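4. What the Lure Color Results Can and Cannot Support

4.1 The claim as it is usually made

Walk into any tackle shop and the lures are sorted by color before they are sorted by anything else. The advice on the packets is steady from one brand to the next: natural shades in clear water, bright shades in stained water, dark shades at night. Most anglers we dealt with could recite it, and several were annoyed that we wanted to test it at all. We think the advice may be partly right. We also think the evidence usually offered for it is weak, and our own evidence, set out in Section 3, is less strong than we had hoped when the work began.

The claim has at least two parts that tend to get blended. One is that bass can tell colors apart, which laboratory work on fish vision gives good grounds to accept. The other is that a bass deciding whether to strike a moving lure, in a real lake, cares about the difference enough to change how many fish an angler lands in a day. The second does not follow from the first. A fish may see that a worm is purple and strike it anyway. It may also never get close enough for the color to matter, given how quickly red and orange fade with depth in the kind of greenish water found at Wustateck.

4.2 Logged trips

The Bustska records gave us 2,000 trips from the two waters. On the face of it they back the packet advice. Trips on which the angler named a bright lure as the main bait did better in stained water than trips with a natural lure, and the order was reversed in clear water. A reader in a hurry could stop there. We would ask that reader to look at how an entry gets made.

An angler using Bustska picks a lure color once, at the end of the trip, from a drop-down list. Few people fish one color all day. Someone who starts with white, catches nothing, changes to chartreuse, and lands two fish in the last hour will enter chartreuse. The white lure, which was in the water for most of the morning, is not in the record. Someone who catches nothing at all with four different lures has to name one of them, and we have no idea how that choice is made. We suspect many put down the first one they tied on, and just as many close the app without saving the trip.

There is a second problem, which worries us more. Anglers who have read the advice follow it. In stained water they reach for a bright lure first and fish it over their best spots at the best time of day. The natural colors come out later, over water that has already been fished, often by someone who is tired and casting badly. Under those conditions the bright lure would come out ahead even if every bass in the reservoir were color-blind. No amount of extra data from the same source fixes this. Twice as many trips logged the same way would only give a narrower error bar around a number we do not trust.

We tried the usual repairs. Sorting by hour of landing was not possible for most entries, as the app keeps the time a trip is saved and leaves the time of each fish as an optional field. Comparing each angler only with that same angler's other trips shrank the color difference by a good deal but did not remove it. Readers who want to believe in the effect will point to what was left. We would point to how much went away after one fairly simple correction, and wonder what a second or third would do if we had the fields to run them.

4.3 Assigned lures

The assigned-lure trial at Joncombe was meant to get around these faults. Each of 60 anglers was given the same soft plastic bait in one of nine colors, all poured by Baidoo from the same mold, and was asked to fish only that bait for the session. The color was drawn from a bag at the ramp. This is a better design than asking people what they remember using, and where the two sources disagree we give this one more weight.

It is still not a clean test. The anglers could see what they had drawn. Some were plainly unhappy with it, and an angler who thinks the lure is wrong fishes it with less care, lets it sit less, and moves on sooner. Among bass anglers this is called confidence, and it is treated as a virtue of the lure when it is a property of the person holding the rod. We do not see how to blind an angler to color on a lake in daylight. We considered colored glasses, tried them ourselves on the bank, and gave up on the idea after failing to see our own line.

Figure 4. Simulated view of an arm link with a large, flat gripper plate mounted at its top end.

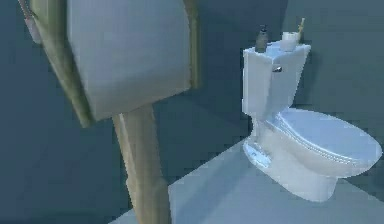 Retrieve speed is the part of the trial that we would change first. We told the anglers to work the bait slowly along the bottom, and we did not measure whether they did. Slow means one thing to a person raised on finesse fishing and another to a person who throws crankbaits all summer. If the anglers with dark baits happened to fish more slowly, and dark baits are sold as slow baits, then a difference credited to color may belong to speed. The same goes for depth. The bait sinks at one rate on light line and at another on heavy line, and we let people bring their own spools.

With those limits stated, the finding itself can be put briefly. The darkest two colors caught more fish than the palest two. The five colors in the middle could not be told apart. The gap between dark and pale was larger in the first hour of light than later on, which fits the idea that the fish were reacting to outline. A dark bait seen from below against a bright surface is simply easier to find. If that is what happened, then color in the sense that fills a tackle shop wall has little to do with it, and a black bait, a dark brown bait, and a deep blue bait ought to do equally well. Our numbers do not contradict this. They do not prove it either, and two of those three colors were drawn by so few people that we would rather not lean on them.

4.4 Water clarity

We measured clarity with a disk lowered from the boat ramp. Ramps are where boats churn up mud, so our readings probably make Joncombe look dirtier than it was out over the points where the fish were caught. Wustateck was read from a dock in deeper water and may suffer less from this. The two sets of readings should not be compared directly, and we regret the table in an earlier draft, circulated on July 25, 2021, that did so. Some readers have since quoted it as showing that the same lure works differently in the two waters. It shows that we stood in different places.

Even a perfect reading at the ramp would tell us little about what a bass sees next to a weed edge under a low sun. Cloud, wind chop, and the color of the bottom all change the light that reaches a bait, and any of them can change within a session. The packets speak of clear and stained water as if a lake were one or the other. Both of ours were both, often within sight of the same boat.

4.5 Time of year

All of the assigned-lure sessions fell within a stretch of seven weeks that ended in October. Bass at that time are following baitfish up the creek arms and feeding hard. It is a forgiving season in which to catch them, and a poor one in which to learn what they will refuse. A fish that strikes almost anything is not giving much of an opinion about purple. We would expect any true color preference to show more clearly in cold water or under heavy fishing pressure in early summer, and we have no sessions from either.

The logged trips do cover the whole year, but they thin out badly in winter, when the people still fishing are mostly the very keen. Their catch rates are high for reasons that have nothing to do with bait color, and their lure boxes differ from everyone else's. We left the winter trips in the main analysis and took them out in a second run. The ranking of the bright colors changed between the two. We report both rankings in the appendix and do not recommend buying lures on the strength of either.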